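Locker doors that won't stay shut

nives_negri
We have a 12-door metal locker cabinet in the break room. One door in the bottom row sits ajar.

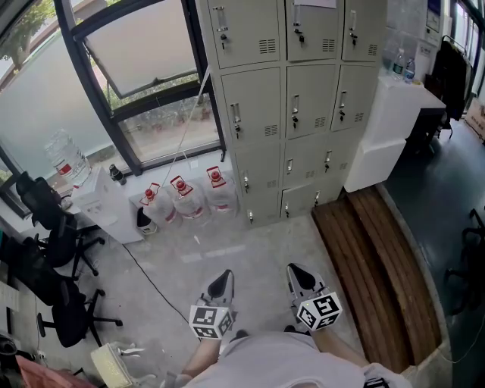 Bottom row, middle door.

birnenik
Bent latch. Replace it.

prillus30
Disagree. Level the cabinet first, 2 minutes with a shim.

nives_negri
Would a bit of scrap wood do for a shim?
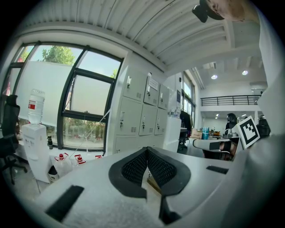 Small wooden block, light brown.

birnenik
Too thick. I still say latch.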